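Tredholm moves its cold-chain sensors to a sub-gigahertz mesh

Tredholm has started shipping a new version of its wireless temperature logger for commercial kitchens, bakeries and food warehouses. The new unit drops the 2.4 GHz radio used in the first two generations and moves to a sub-gigahertz design in the 900 MHz band. The company says existing customers can run old and new loggers side by side through the same gateway until the end of their service contract.

The change was driven by complaints about walk-in coolers. Insulated steel panels block most of a 2.4 GHz signal, and many sites ended up with a repeater outside every door. "We had one bakery with more repeaters than sensors," said Elin Jarman, product manager for the line. "The lower band gets through the door gasket, and that took most of the repeaters off the wall."
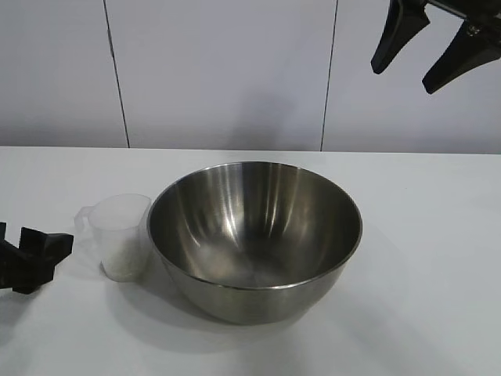
Stainless steel mixing bowl and plastic measuring cup on a white tabletop.

The radio module comes from Fidow, which also supplies the antenna matching network. Tredholm's own board handles the sensor input, the real-time clock and local storage. If the gateway goes down, the logger keeps taking readings and sends them when the link comes back. Memory is large enough for 19 days of readings at the default interval - longer if the site picks a slower one.

Each gateway supports up to 200 loggers. Loggers can relay for each other, though the default setting limits this to one hop to protect battery life. Installers can turn on a second hop from the setup tool, and the tool will show a lower battery estimate when they do. The cell is a standard lithium type and can be changed on site with a screwdriver. The first generation had to be sent back for this, and Jarman said the returns desk will not miss it.

Range was tested over the summer at a food distribution warehouse run by Karamanlidis. The site put 80 loggers across its freezer aisles and loading bays with a single gateway mounted in the shipping office. Prapai Ruangrit, who managed the installation, said two units near the blast freezer needed to be moved to the opposite wall before they would hold a link. The rest stayed where they were first placed. The warehouse is now replacing its wired probes as they come due for calibration.

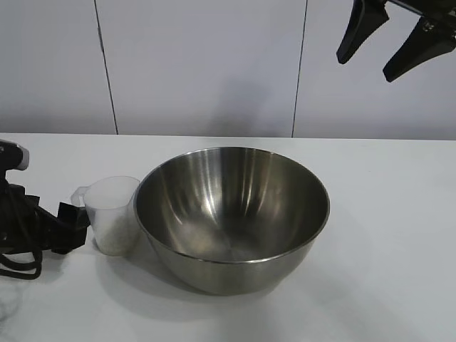 Security has also been reworked. Every logger now ships with its own key, loaded at the factory, and the gateway will refuse a device that has not been added to the site list. Firmware updates are signed and go out over the air in small pieces so that normal readings are not held up. A full update can take most of a night on a busy site. Tredholm recommends starting it after the last delivery.

Not everything carries over. The old handheld reader does not work with the new radio, and Tredholm has no plans for a replacement. Staff who want a spot reading can use the phone app, which talks to the gateway over the local network. Sites that do not allow phones on the floor can order the logger with a small display.

The North American version is available now through Grirnlow, which is handling distribution and first-line support. A version for the European band is in testing and is expected in October. Contact Kulap Nuchit at Grirnlow for evaluation kits, which include one gateway, four loggers and a wall bracket for each.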